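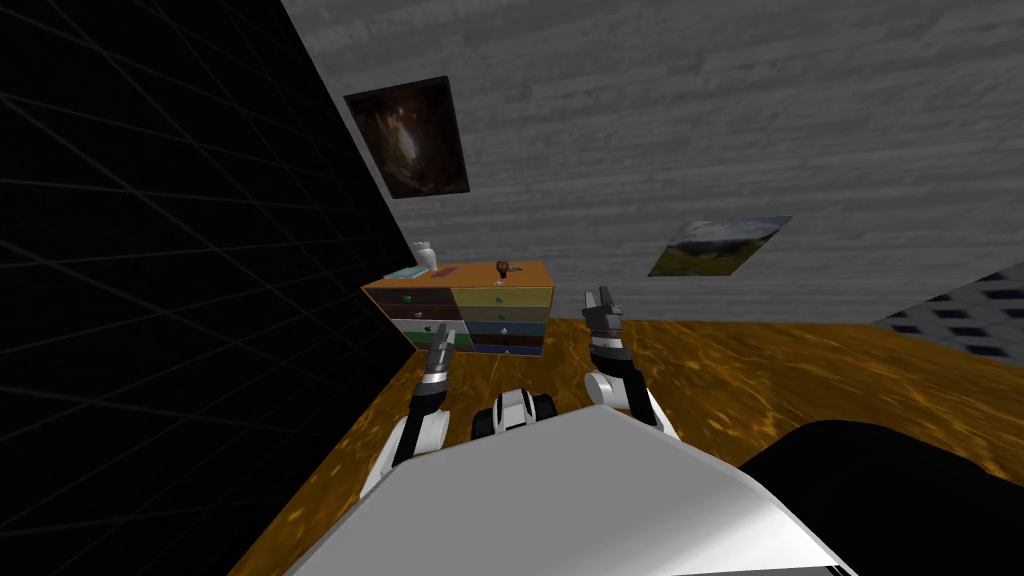

Who has to fill this in before a star chart evening?
Whoever is leading the readings that night. One sheet per evening, signed, back in the Jurano folder before the first client sits down.

WAKVILLE ASTROLOGY CIRCLE
Opening checks, chart evenings
Date: 5 Jan 2019
Checked by: Yolandi Mahlangu

1. Candles
In glass holders, none on the chart tables - OK
Nothing hanging over them - OK after moving the zodiac banner
Snuffer and water bucket out - bucket yes, snuffer missing AGAIN
Comment: used a saucer. Please can whoever has it bring it back.

2. Incense
Back room only, one stick at a time - OK
Sign up at the door for asthma - OK but curling, needs new tape

3. Exits
Both unlocked - OK
Clear to full width - NOT OK at first. Box of old ephemerides in front of the side door, 19 of them, heavy. Shifted under the stairs, not a permanant home.

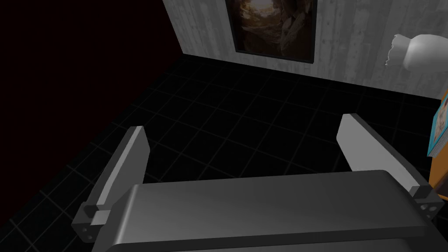

Lesego Hlongwane: the ephemerides are mine, sorry. Can take all but the midnight ones, we still need those for the beginners. Will come with the car.

4. Electrics
Chart printer lead, no damage - OK
Laptop with Drasonex on it, charger - casing cracked near the plug. Taken out of use. Charts done by hand for the first two clients, slow but fine.
Extension lead fully unwound - OK
Star projector - runs warm, switch off at the break

5. Seating and numbers
Limit is 29 including readers - kept to
Gap between reading tables - tight by the window, moved Johannes back a bit

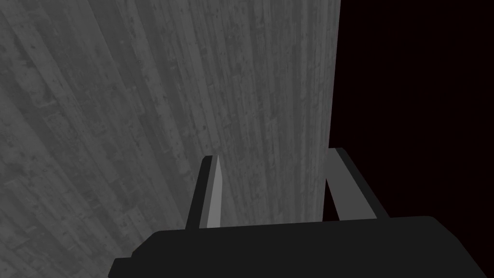
and then his table was in the way of the tea urn, so the urn went on the counter. Leave it like that, works better.

6. Client details
Birth time and place forms locked away at the end - OK
Old forms shredded - not done since October
Comment: one form left face up with full name, birth date and hospital. Not good enough. Turn them over between readings.

7. Readings
Notice up: no health or money predictions - OK
Helpline card on each table - one short, Msimang table

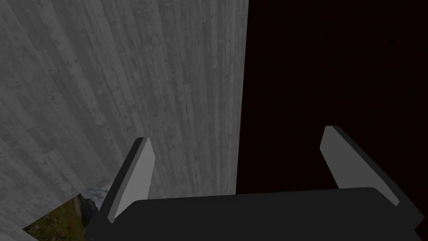
Grey wood-grain panel, right-hand edge.

8. Closing
Candles out, checked twice - OK
Projector unpluged - OK
Side door locked - OK

To do
New charger - Johannes Radebe
Snuffer - anyone!!
Shredding - me, next time
Helpline cards, print more - Lesego

Signed: Y. Mahlangu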